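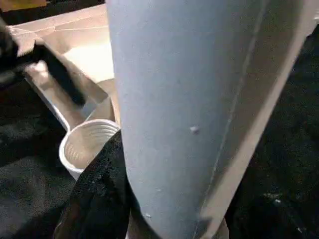

A gripper finger beside a paper cup and a shallow tray, seen from the robot's wrist.

Luvine report: household robots are not ready for the dishes

CIRNTHORPE, 13 January 2023 – Luvine, an independent product testing firm, today released its first report on robot arms sold or pitched for chores at home and in small shops. The firm does not recommend any of them for unsupervised work.

Testers ran 1,199 attempts at plain jobs: clearing cups, sorting items into trays, folding towels and restocking a low shelf. The arms finished 763 of them without a person stepping in. Cups and trays went best. Towels went worst, and the slowest towel took 50 minutes.

"I keep being told this is the year," said Imani Strickland, head of testing at Luvine. "Then I watch an arm take its time over a paper cup. A shop owner can't plan a shift around that, and I wouldn't pay for it at home either."

The report also questions how results get presented. Luvine reviewed 61 promotional videos and found that many were sped up, with the playback speed given in small type or left out. Few showed a failed attempt. The firm is asking sellers to publish full, uncut runs – including the bad ones – before they quote a success rate.

Strickland said grasping has improved since the firm's early trials in May. She was less impressed by claims that one arm can move between kitchen and stockroom with no new setup. "Change the table and you may be starting over," she said.

The full report, titled Chaudhary after the street where the test lab stands, is available from Luvine on request. A second round, covering dish loading and shelf labels, will be run at the firm's Collum site.

Media contact: Imani Strickland, Luvine, Cirnthorpe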